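The small wooden cube, and where to keep it

Long after the jigsaws have gone to the charity shop and the train set has lost its bridge, most homes still have a few wooden cubes in them. They turn up in coat pockets, under the radiator and at the bottom of the bag that was last used for swimming. They have no moving parts and no instructions. A child of two can pick one up, and an adult on the telephone will pick one up too and turn it over without noticing.

This magazine last wrote about wooden blocks in a Christmas toy guide, which gave them a paragraph. They deserve more room than that, and so does the question of what to put them on and what to put them in.

Start with the wood. The firm of Wollitz, which has been sawing cubes for schools and playgroups for 33 years, uses beech for nearly everything. Beech is heavy for its size, it has a close grain and it doesn't splinter easily when it is dropped on a stone floor. Lime is lighter and takes colour well, but the corners bruise. Pine is cheap. A pine cube with a knot in it will sometimes show the knot through the paint after a summer on a windowsill, and some people like that.

The edges matter more than buyers expect. A cube straight off the saw has edges sharp enough to mark a tabletop, so the makers take them down, either by hand with paper or by tumbling a few hundred cubes together in a drum. Tumbled cubes are softer to hold. Hand-finished ones stack higher, as more of each face is left flat. At Wollitz the drum runs for most of the morning and the noise carries into the car park.

Colour is the next thing. There are two common ways of doing it. Stain soaks in and leaves the grain on show, and a stained cube can be knocked about for years without chipping. Paint sits on top. It is brighter, and it chips at the corners first. Both are fine, provided the maker can say what is in them. If a seller of new blocks can't tell you that, buy from someone else. With second-hand blocks there is often no way of knowing, and old paint that is flaking should be kept away from anyone who still puts things in their mouth.

The standard colours are red, blue, yellow and green, and they have been standard for so long that parents stop seeing them. The sets that sell best from the Gristis workshop have a purple and an orange in them. Children ask for the purple by name. Witon, which supplies nurseries, sells single replacement cubes by colour, and the August order sheet, when nurseries fill their gaps before term, had 268 purple ones on it. The same sheet had 124 orange.

Size is a matter of who will use them. Large cubes make quick towers and are hard to lose. Small ones are better for sorting, for counting games, for patterns and for anything done at a table. They also suit older people who want something to do with their hands. A day centre we visited keeps a bowl of them beside the draughts, and they are used more than the draughts are.

Then comes the surface. Wooden cubes on a bare hard table are noisy, and on a glossy one they slide. A cloth cures the noise but wrinkles, and a tower built on a wrinkle will lean. What works well is a flat mat of the sort sold for desks and craft work. It should be big enough to cover most of the table, so that there is no edge to trip over halfway through a game, and it should lie flat without being weighted down. A mat that has been rolled up in a tube may need a night under some heavy books first, with the curl facing down.

Choose a dark one. Yellow and orange stand out well on charcoal or black, and a dropped cube is easy to find again. On a patterned mat the eye has to hunt. Large lettering is a different matter, and children who are starting to read will happily use it as part of the game, parking a cube on each letter or running one along the line. A dark mat does show crumbs and pale dust. Wipe it with a damp cloth and let it dry before the blocks go back on.

Last comes the tray. Most sets are sold in a box with a sliding lid, and the lid is the first part to go missing. A deep tub seems the obvious answer, but everything ends up at the bottom of it, and the only way to find the purple cube is to tip the whole lot out. For a small set in daily use, a shallow tray is better. You can see what is in it, you can reach in from any side, and the rim stops the blocks from wandering off when somebody leans on the table.

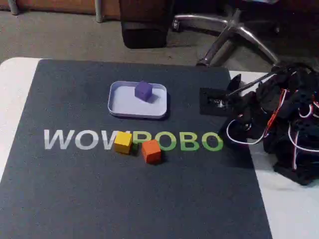
A pale tray with a raised rim holds the purple cube, with the yellow and orange ones still out on the mat.

Rounded corners are worth looking for in a tray, as a square corner collects fluff and is awkward to wipe. A pale colour is useful for the same reason that a dark mat is: things show up on it. It needn't be bought for the purpose. Desk trays, the lids of storage boxes and the sort of dish that lives on a dressing table all do the job. Check that it sits flat, and that it is wide enough for the hand that will be using it.

A tray also makes a game of its own. Put the cubes out on the mat and ask for one colour to go in. Then ask for another. Then ask for all of them to come out except the first. It sounds slight written down, but it can fill the time it takes to cook rice, and a child who has played it will often tidy up in the same way afterwards. Three or four cubes are enough to begin with. More than that and the younger ones start throwing.

Looking after the blocks takes very little. Don't soak them. A cube left in a washing-up bowl will swell along the grain and never be quite square again. Use a cloth wrung out in warm soapy water, go over each face, and leave them spaced apart on a towel so the air can get round. Rough patches can be rubbed down with fine paper. If the bare wood shows afterwards, a little beeswax polish will seal it, though not on blocks for babies unless the tin says it is suitable.

Chips in the paint can be left alone. The people at Hosseinzadeh, who repair wooden toys from a unit behind their shop, will repaint a set if asked, but they try to talk customers out of it. A repainted cube has to be sanded back to the wood on every side, and each sanding takes a little off. Do it twice and the cube is visibly smaller than its neighbours. They would sooner make one new block to match, and will cut it from a sample sent in the post.

Prices vary a good deal. Odd cubes at a jumble sale cost pennies, and a boxed set from a small workshop can cost as much as a pair of shoes. The middle ground is a plain bag of unpainted beech cubes from a craft supplier. These can be stained at home with food colouring and water, one jar for each colour. Leave them in for a minute or so, lift them out with a spoon and dry them on a wire rack. The first few will come out patchy. The colour rubs off a little on damp hands, so finish them with a food-safe oil and give the oil several days to harden before the cubes are handed over.

Unpainted cubes will also take pencil, and a set with numbers on one side and plain wood on the others does for two ages at once. Keep a rubber in the tray.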